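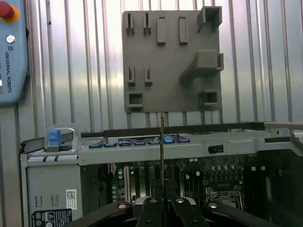

Finally opened up the old desktop last night. Been putting it off since January, which is when it started shutting itself down in the middle of things. My new rule for taking a computer apart is that every part gets a place before the first screw comes out. Last time I used a cereal bowl and lost 2 standoffs down the sink. What I want on my own wall is a holder plate like the gray one up there, slots and little square sockets, standing upright right behind the open case so you reach up and not across. Narrow slots for cards, boxes for whatever is boxy. I'd add a magnet strip for screws. Hamidreza Golestani says he can print me one if I send him measurments, so that's on the list for whenever I find the calipers.

For now it's a muffin tin with masking tape labels. Works ok! Case screws, drive screws, mystery screws. The mystery cup is the fullest.

Anyway. Dust. So much dust. Took the side panel out on the back steps with a paintbrush and went at it for 30 minutes, sneezing. The front fan was basically felt. Pulled the memory, put it back, same with the graphics card, which did not want to come out becuase I forgot the little latch at the end of the slot. Everyone forgets the latch.

Drive is fine. 2,654 photos on it that exist nowhere else, so those got copied off before anything else happened. Do that first. Cirilo Zepeda lost a whole wedding that way and still brings it up.

Still to do:
new thermal paste
zip ties (bought a bag of 100, cannot find the bag)
longer cable for the back fan
figure out what the Flerkau adapter in the drawer goes to

It's back on the desk with the side off. Ran all morning so far, no shutdowns. Will update if it dies.

28/09/2019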